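Wiping a table for the robot: tips for people recording demonstrations

Most of these come from recording table-wiping examples with a two-finger gripper, with one of us guiding the arm and the rest of us setting up in between. They should carry over to any small cleaning chore. I've left out the software side, which Bohdan Kushnir covers on his own page.

Choosing the cloth

Use a cloth in a strong color that doesn't match the table. A white rag on a white top gives the wrist camera very little to go on, and it gives the person guiding the arm even less. Wash a new cloth twice before the first session. The finish on new cloth makes it slide around and it pushes crumbs along without picking them up.

Don't fold it. A folded cloth is easier to pick up, but if every example starts with a neat square, a neat square is all the system will learn to grab. Drop it from about hand height and leave it how it lands. If it lands completely flat, pick it up and drop it again – flat cloth is a separate task and you should record it separately.

Making the mess

Dry toast crumbs work well, and so do crushed crackers. Avoid sugar and fine salt, which get into the finger joints. Keep a jar of crumbs ready so you aren't making toast all afternoon. Pei-shan Yu keeps hers with a tea strainer on top, and a couple of taps gives a thin, uneven patch.

Move the patch every time. Near edge, far edge, left, right, close to the cloth, well away from it. People drift back to the same comfortable spot after the first hour, so write the positions on slips of paper and draw one before each recording. 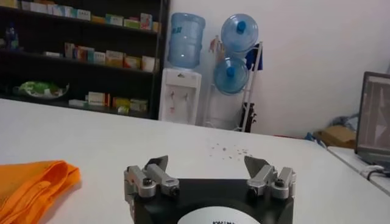

Start each recording with the gripper open and the arm at rest. Wait a second or two before moving. We threw out 40 recordings in December that began with the arm already on its way to the cloth, and every one of them was otherwise fine.

Wiping

Pinch the cloth near a fold and lift it clear before you travel. Dragging it over looks harmless but smears whatever is in the way. Press lightly, go in one direction, lift, come back, go again. Circles look natural when a person does them by hand. From the arm they mostly spread things out.

If you miss a few crumbs, go back for them in the same recording. Corrections are worth keeping. If you drop the cloth, pick it up and carry on. Stop only if the arm bumps the table or a cloth gets caught in a joint.

Between recordings

Shake the cloth out over a bin, away from the table. Swap it for a clean one after 17 recordings or so, sooner if the crumbs are greasy. Wipe the finger pads with a barely damp cloth and let them dry. Leave the background alone unless you mean to change it – some variety in the room is useful.

Take turns. Olaia Pastor and I switch every half hour, and our wiping styles are different enough that you can tell who was guiding. Keep both styles in the set.

Name the files before you break for lunch.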